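Ticket 3113
Product: Grillix two-arm bench cell
Software: Plidel controller
Site: Machala
Opened by: Lautaro Escobar
Assigned to: Washington Guimarães, Gelter support
Opened: October 2, 2021
Priority: Normal (customer asked for High)
Status: Open, waiting on customer

Problem as reported
Left arm drops the bag during the bin-lining job. The arm goes through the rest of the motion with nothing in the gripper and the controller logs the cycle as complete. No fault code. The right arm keeps pulling on its side, so the bag ends up half in the bin. Operator has to hit stop and reset by hand.

Lautaro Escobar
We have had this since January. It was closed once as "operator loading error" and I don't accept that. Same operator, same bags, same bin. Before the Plidel update we did not see it. Please don't send me the cleaning procedure again.

Washington Guimarães
Thanks, Lautaro. I read the old ticket and I agree the closing note doesn't say how anyone reached that result. Can you send the event log and tell me the grip force setting on each arm?

Lautaro Escobar
Log attached. Force is 100 on both arms, which is what your installer left. I don't know what the unit is and the manual doesn't say.

Washington Guimarães
It is a percentage of the limit set in the controller, so 100 on one arm may not equal 100 on the other. Please open the limits page and read me both values.

The log shows "grip OK" on the left arm in every cycle you marked as a drop. That flag is set when the fingers stop moving. It does not prove anything is between them. With film this thin, fingers closed on a bag and fingers closed on air look the same to the software.

Lautaro Escobar
So the check doesn't check. What is it for, then?

Washington Guimarães
It works for rigid parts. I would not rely on it for bags, and I have told the product team so. They answered that a threshold change in the next release will fix it. I have not seen test data for that and would not plan around it.

Lautaro Escobar
Limits are 700 left and 700 right, so that isn't your answer. I slowed the left arm by hand and ran the job 5 times. Dropped it twice. Slower seems better but I wouldn't swear to it on 5 runs.

One more thing, and this is the part I want in writing. When the left side lets go, the right arm does not stop. Our people reach in to grab the bag. I have told them not to, but a rule on a wall is not a guard.

Washington Guimarães
Agreed, and I am splitting that off as a safety item. Until it is answered, nobody reaches in unless the cell is stopped and both arms are powered down. Please don't run the job unattended either.

I am not ready to blame speed. A slow run also changes how the film folds before the pull. Next test: original speed, left grip moved further in from the corner, nothing else touched. Send a still of the grip for each run along with the log.

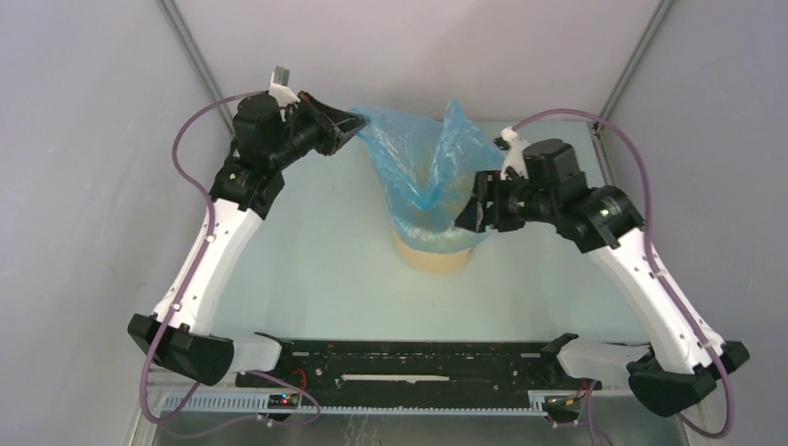 Attachment 1: Left gripper closed at the corner of the bag, right gripper beside the lower right side, near the rim.

Washington Guimarães
Received. The left fingertips are at the stretched corner, so this is the old grip point. I need the same view with the new one before I can compare. I also can't judge finger pad wear from this distance – please send a close view of the pads with the power off.

Lautaro Escobar
Will do both. Leave the ticket open this time.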